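Moisture content is the figure to settle before any glue-up. Kiln-dried maple leaves the yard near 7 percent, but boards stacked in a humid garage in August will climb well past that, and a panel glued at the higher figure opens at the ends once the heating comes on.

Da-eun Min of Kultier, a small panel shop, lets stock sit indoors for 3 weeks before jointing. She reads each plank with a pin meter at both ends and in the middle, and rejects any that differ from their neighbors by more than 2 points.

Clamp spacing matters less than edge quality. A joint that needs force to close should go back to the jointer – pressure only hides the gap until the glue lets go.

More from the workshop pages
Bultar hand planes, old and new
Storing veneer over winter
Reading end grain
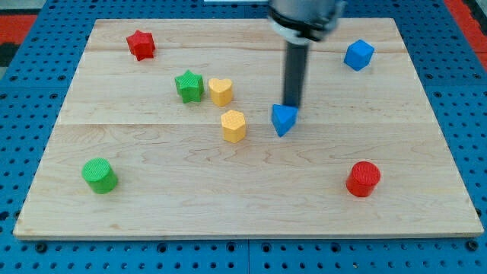
Maple planks joined edge to edge, with the seams visible across the board.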